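Ticket 2569
Product: Tipoki enrollment reporting module
Site: Trirnwood district office
Opened: Monday, September 29, 2025
Priority: Medium
Status: Resolved, monitoring

Reported problem
The girls' secondary enrollment export stops at 1000 rows. The dashboard shows the full total for the district, but the downloaded file is short and the parity index computed from it is wrong. Eleven schools are missing from the end of the list. The client needs a corrected file for the scholarship review.

Steps taken
Reproduced on the Hilteck staging server with the July backup. The file closes without an error message. Row limit in the export profile was set to 1000, the default for new accounts. Raised the limit and ran the export again. All schools present, but the grade 7 dropout column was blank for records entered through the Clastance survey form.

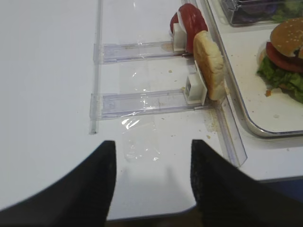 The blank column comes from a field name mismatch. Clastance sends "left_school" and Tipoki expects "dropout_status", so the value is discarded at import. An import profile takes one incoming name per target field, and the two names have to meet at the mapping table the way the two clear tracks meet the rail on the white tabletop. Added an alias for the Clastance name and imported the batch again. Column now fills for both sexes.

Check
Row count in file matches dashboard: 2569.
Schools missing: 0.
Records still without dropout status: 70. All 70 are blank in the source survey as well. Returned to the district for follow-up.

Open items
Default row limit should be raised for district accounts. Passed to development.
Parity figures taken from exports made before the fix should be recalculated by the client.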